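A Pass Rate Should Come With Its Rules

Last Tuesday I sat through a supplier review at Verhoeven where the same manipulation policy was reported twice. One team gave it a high score. The other gave it a middling one. Both teams had used the same simulator, the same cabinet tasks and 200 trials each. The difference was that they had not agreed on what counted as a grasp.

This happens all the time, and our field treats it as a nuisance when it should be treated as a fault. If a company sold torque wrenches that way, it would get them back in the mail.

I think every published result from a simulated handling test should carry a written success rule, and the rule should be fixed before the first trial is run. Zidham already does this in-house. Their sheet is two pages long and dull to read. It says where the fingers must be, how long contact must last, and what happens to a trial that times out.

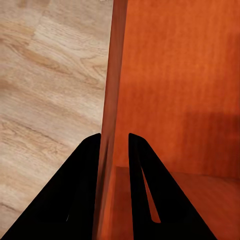
Contact rules are where most of the trouble starts. Many benchmarks still score a grasp by position alone: if the fingertips are close enough to the target, the trial passes. Take a gripper with one black finger on each side of an orange panel's edge, the tips at about the same height. By a position rule, that may already be a pass. By a force rule, it is nothing until both fingers press on the edge and stay there. A still view can't settle which one applies, and neither can a log that records only finger position. Somebody has to have written it down.

Piyumi Sarkar, who ran the Plido trials, told me the stricter rule cost her team a good part of its score. She kept it anyway. Her customers were going to put the software on real arms, and a real arm that has only lined up with an edge has not opened anything.

The usual objection is that strict rules slow people down. Lies Van Loon made that case to me at some length. Small teams need quick numbers, she said, and a shared rule will always fit somebody's hardware badly. I accept the second point. Hulleo's fingers are soft and would fail a force threshold meant for rigid ones. So let them set a different threshold and print it beside the score.

I don't accept the first point. Plido's rule took 7 working days to write and test, and it has since been used on 1,690 trials without a change. The time went into arguments the team would have had later, with a customer in the room.

What I would ask of buyers is simple. When a supplier shows you a pass rate, ask for the rule and the date it was fixed. If the rule is newer than the results, ask for the trials to be run again.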